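We use cookies to help this site work and to see which pages are read. Accept all | Manage settings

Sorting from a Moving Belt: Timing and Grasp Planning in Jivau
Final project report, submitted 22nd March

1. Aim

The aim of the project was to write the control software for a robot arm and hand that picks small parts off a conveyor and drops each one in the correct bin. The hardware was already set up in the lab. Our work covered the planner, the belt timing and the logging tool, which together we called Jivau. It runs on top of Rumus, the department's message layer, which passes joint states and commands between programs.

2. How the software is arranged

Jivau has three processes. The first reads the camera and reports the position and class of each part. The second predicts where that part will be when the hand can reach it. The third plans the arm path and sends finger targets to the hand. We kept them separate so that one could be restarted without stopping the others, which saved a lot of time in January when the camera process crashed most days.

The arm waits in a ready pose over the belt, with the palm down and the fingers mostly open. An earlier version waited higher up and further back. That was safer for testing, but the descent took too long and the prediction had drifted by the time the fingers closed.
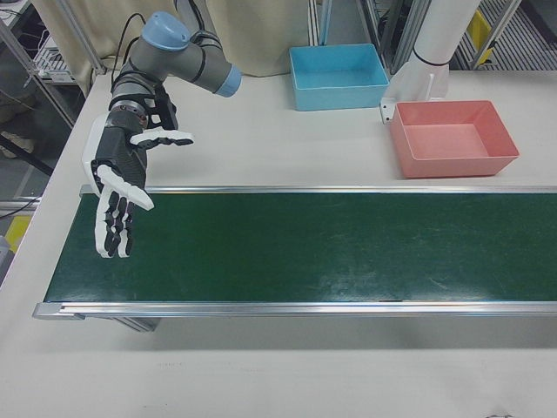

Prediction is a straight line fitted to the last nine camera readings. We tried a Kalman filter first, but the belt speed was steady enough that it made little difference, and the simpler version was easier to debug. The planner is given the predicted point and a time, and rejects the pick if the arm cannot arrive early enough to match the belt speed. A rejected part is left to run on.

The drop points were taught by hand and stored in a settings file. Moving a bin means teaching its point again – we did not have time to make the camera find the bins.

3. Tests

We ran 924 pick attempts over 10 sessions, using the parts set from the Menzies teaching lab. Control commands were sent at 30 Hz throughout. Every attempt was logged with the predicted and measured part position.

Most failures came from the thumb touching the part before the fingers had closed, which turned it on the belt. Delaying the thumb slightly in the closing sequence helped with round parts but made flat ones worse. We left the delay as a setting for each class.

A smaller group of failures came from clock differences between the camera computer and the arm controller. These were hard to spot because the logs looked correct on each machine. Stamping every message in Rumus on arrival fixed this.

4. Further work

The log viewer, Husasano, only replays one session at a time and should be able to compare two. The planner also needs a proper queue, as it currently ignores a second part until the first has been dropped.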